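4.2 履き替え習慣の効果はどこまで言えるか

玄関で履物を替える家庭では床の粉塵が少ない、という主張は住環境の文献で繰り返し引用されてきた。もとをたどると、その多くはSkosance調査の3,845世帯の回答に行き着く。ただし同調査で床面の粉塵を実測したのは60世帯にとどまり、残りは居住者による「床がきれいだと思うか」という五段階の自己評価である。前節で見たとおり、自己評価と実測値の相関は弱い。それにもかかわらず、後続の論文では両者が区別されないまま「粉塵量」と呼ばれている。

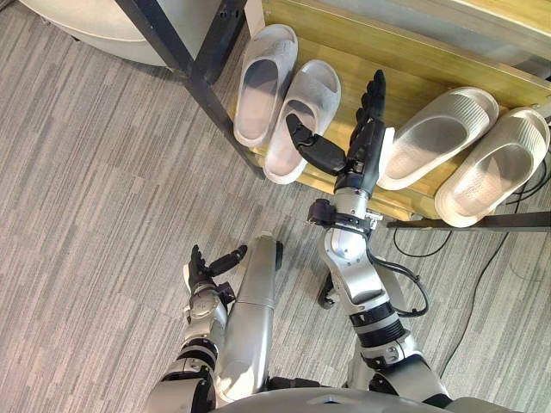
Asger Bergmannは本稿の草稿に対し、実測の60世帯だけを取り出しても差の向きは同じであり、弱い指標であっても向きが揃っていれば証拠として数えるべきだ、と書き送ってきた。自己評価の甘さは履き替えをする家にもしない家にもあるはずで、一方だけが割り引かれる理由はない、というのがその趣旨である。

筆者らはこの反論に半分だけ同意する。向きが揃うこと自体は否定しない。問題は、履き替えをする家庭が掃除の頻度でも異なる点にある。Skosanceの質問票には掃除機の使用頻度を尋ねる項目があるが、選択肢が「よく使う」「ときどき使う」「ほとんど使わない」の三つしかなく、交絡の調整に使うには粗すぎる。毎日かける家と三日おきにかける家が同じ「よく使う」に入っている可能性が高い。

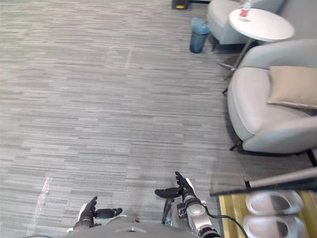 床材の扱いにも同じ種類の粗さがある。Durkus法による採取は、もともと硬質の床を前提に手順が定められており、敷物の上では回収率が下がることが知られている。どの程度下がるかは繊維の長さや織りの密度に左右されるはずだが、手順書には補正係数がひとつ示されているだけで、その根拠となった試験の条件は書かれていない。係数を少し動かすだけで群間の差が消える世帯群もあり、この一点で結論の強さはかなり変わる。

Prendelikの吸引器を用いた追試も、事情は大きく変わらない。対象は20世帯で、いずれも11月に採取されている。窓を閉める日が増え、暖房を使い始める家もある時期の値を、通年の傾向として読むことには無理がある。追試の著者ら自身は季節差に一言触れているが、引用する側はその但し書きを落としている。

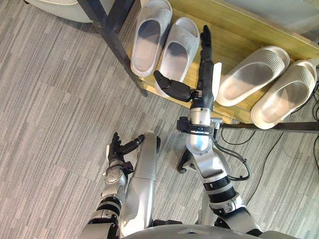

また、「履き替える」という語の中身が調査ごとに違う。外履きを脱ぐだけの家庭、室内履きに替える家庭、来客にだけ室内履きを出す家庭が、ある調査では同じ欄に入り、別の調査では分けられている。Chiangの再分類はこの点を整理しようとした数少ない試みで、評価に値する。しかし再分類の基準は自由記述の読み取りに頼っており、判定者間の一致度が報告されていない。記述のない世帯をどちらに割り振ったのかも不明である。元の回答票の閲覧を申請したが、本稿の執筆時点では回答を得ていない。

収納の有無を履き替えの代理指標とする方法については、さらに慎重でありたい。棚を置いていることと、帰宅のたびにそれを使うことは別の事柄である。配布数1,000の郵送調査で棚の所有率がいくら正確に出たところで、習慣の強さについては何も分からない。

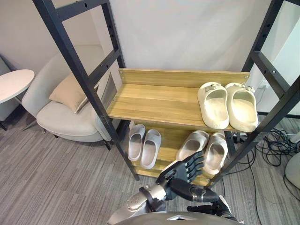

図3　黒い金属枠に木製の棚板を取り付けた履物棚

以上から、現時点で支持できるのは、履き替えと床の清潔さの自己評価とのあいだに正の関連がある、という限定的な記述までである。粉塵の減少量を数値で示す既存の推定は、掃除頻度と床材を同時に記録した調査が現れるまで、次節の統合からは除外する。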